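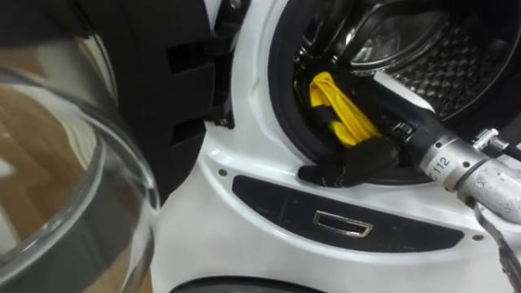 Laundry Room Tips for Front-Loading Washers

Most of the trouble people have with a front-loader comes down to water that stays where it shouldn't, too much detergent, or loads that are the wrong size. The tips on this page cover those three first, then move on to stains, drying and a few odds and ends that readers have sent in over the years. Check your owner's manual before you take anything apart.

Leave the door open between loads

A closed front-loader is a sealed box with damp rubber inside it. Open the door after the last load of the day and leave it open until the drum and gasket are dry to the touch. Overnight is usually enough. Pull the detergent drawer out an inch or two as well. If you have small children or a cat, keep the laundry room door shut while the washer is open, and look inside the drum before every load.

If the washer is in a hallway or a kitchen and an open door is in the way, leave it ajar by the width of a hand. Don't hang wet clothes or a bag of clothespins on it. The hinge carries the weight of the glass and not much more, and a sagging door will start to leak at the bottom.

Wipe the gasket

Water, lint, hair and coins collect in the fold at the bottom of the gasket. Keep an old washcloth near the machine and run it around the inside of the fold after the last load. Peel the rubber back gently with your fingers to reach underneath. Once a month do the same with warm soapy water, then dry it.

For gray or black spots that won't wipe off, mix one part household bleach with four parts water, dampen several rags with it, and tuck them into the fold. Leave them for half an hour. Wear gloves and open a window. Remove the rags, wipe with plain water, and run a rinse cycle with nothing in the drum. Never use bleach and vinegar together or one right after the other.

Old stains in the rubber may not come out completely. If it's clean and doesn't smell, it's fine. A gasket that is torn or sticky needs to be replaced.

Use less detergent

High-efficiency washers use very little water, and most people pour in two or three times what they need. Extra soap doesn't rinse out. It coats the outer tub, where you can't see it, and feeds the smell. For a normal load in soft water, two tablespoons of liquid HE detergent is plenty. In hard water go up to three. If you see suds on the glass during the final rinse, you used too much.

To find out how much is built up already, put four clean bath towels in the washer with no detergent and run a hot wash. Stop it partway through and look. If there is foam, let it finish and repeat until the water is clear. The towels will be softer afterward too.

Powder stored in a damp basement will cake. Keep it in a jar with a tight lid and leave a measuring spoon inside so nobody pours from the box.

Clean the drawer

The drawer lifts out on nearly all machines. There is usually a tab marked PUSH at the back of the softener compartment. Soak the drawer in hot water in the kitchen sink, then scrub the corners with an old toothbrush. While it's out, wipe the slot it slides into, especially the ceiling of it, where the water jets are. Black slime up there will drip onto every load.

Softener that has gone thick should be thrown out. Thinning it with water works for a week or so and then it clogs the siphon.

Drain the pump filter

Look for a small door near the floor on the front of the washer. Not every model has one. Unplug the machine, lay down a towel, and set a shallow baking pan under the opening. If there is a little drain hose, empty that first. Then turn the cap slowly counterclockwise and let the water come out in stages. Expect more water than you think.

Clear out whatever is in there, rinse the filter under the tap, feel inside the hole for hairpins and screw it back until it's snug. Run a short rinse and check for drips before you walk away. Every 5 months is a good schedule for a household of two. With kids or a dog, do it more often.

Jordan Parsons wrote from Renstead to say that a turkey baster is the best tool for getting the last of the water out of the filter housing. Mark it so it doesn't go back in the kitchen drawer.

Load it properly

Fill the drum loosely to about three quarters. You should be able to lay your hand flat on top of the clothes and still see space above it. A drum packed tight won't rinse, and a single heavy item will bang around during the spin. Wash a bath mat with a couple of towels to balance it.

Zip zippers, empty pockets, hook bras and put them in a mesh bag. Turn jeans and dark T-shirts inside out. Put socks in first so they end up at the back of the drum and don't work their way into the gasket.

Pillows go in two at a time. Comforters that have to be pushed in belong at the laundromat.

Stop the walking

A washer that moves across the floor is almost always out of level. Set a spirit level on top, front to back and then side to side. Loosen the lock nut on each foot with a wrench, turn the foot until the bubble is centered, and tighten the nut back against the cabinet. Press down on opposite corners to check that it doesn't rock.

If the washer is new and shakes badly on its first spin, check the back for shipping bolts. They have to come out. Keep them in a labeled bag for the next time you move.

On a springy floor, rubber pads under the feet help with the noise. They won't fix a washer that isn't level.

Stains, in order of how often people ask

Cooking oil. Blot, then rub in a drop of dish soap and leave it 15 minutes. Wash as warm as the label allows. Check before drying, because heat sets whatever is left.

Blood. Cold water only, as soon as you can. For dried blood, soak in cold salted water for an hour, then rub with bar soap.

Coffee and tea. Rinse from the back of the fabric with cool water. A spoonful of white vinegar in a cup of water helps with what remains. Milk in the coffee means you'll need dish soap as well.

Tomato sauce. Scrape, rinse from the back, rub in liquid detergent. Drying whites in the sun takes out a surprising amount of the orange.

Turmeric. Kanchan Bansal's method is to wash as usual with no softener, then hang the item in direct sun while it's still damp. Repeat if needed. Don't use bar soap on it first. The stain turns red, which looks alarming, though it goes back to yellow when rinsed.

Ballpoint ink. Put a folded paper towel underneath and dab with rubbing alcohol on a cotton ball. Move to a clean spot on the towel as the ink transfers. Test a seam first.

Candle wax. Let it harden, scrape with a dull knife, then press with a warm iron through brown paper.

Tablecloths after a big meal

Ghizlane El Sherbiny sent this one after a month of hosting in Ramadan. Shake the cloth outside, treat grease spots with dish soap while the dishes are soaking, and fold the cloth inward so the treated spots don't dry out. It can wait until morning like that. Wash in the morning with the napkins, and iron the cloth while it is slightly damp, working from the center out. She keeps two plain cotton cloths in rotation and saves the embroidered one for the last evening.

Drying indoors

Run a second spin before hanging heavy items. Shake each piece hard once. Hang shirts on hangers from the start and button the top button. Leave a hand's width between items and point a fan at the rack on low. Turn jeans waistband-up when the legs are dry, and pull the pockets out.

In winter, keep the rack away from outside walls. If the windows fog up, open one a crack or run the bathroom fan for an hour.

Towels that feel stiff can go in the dryer for 7 minutes once they're dry.

Hoses

Check the fill hoses twice a year for bulges, rust at the fittings or a crust of minerals. Replace plain rubber ones every five years and write the date on the new hose with a paint marker. Braided stainless costs a little more and is worth it. Mahmoud Belhaj shuts off both valves before any trip longer than a weekend. If your valves haven't been turned in years, turn them gently and have a bucket ready.

The drain hose should go into the standpipe no more than 8 inches. Pushed in farther, it can siphon water back out of the tub while the machine is filling.

Odds and ends

Keep a small dish on the shelf for things found in pockets.

Cut dryer sheets in half if you use them. Skip them for towels and anything worn for sports.

Hazel Esposito in Gurnow safety-pins socks together at the toe before they go in the hamper. The pins should be stainless or they'll leave rust marks.

A missing button is easier to fix before the shirt is washed. Keep a needle threaded with white and one with black stuck in a cork near the hamper.

Lint from the dryer screen shouldn't go in the compost if you wear a lot of fleece or polyester.

If the washer won't unlock at the end of a cycle, wait two minutes and try again. Then run drain and spin. If it still holds, check the pump filter before you call for service.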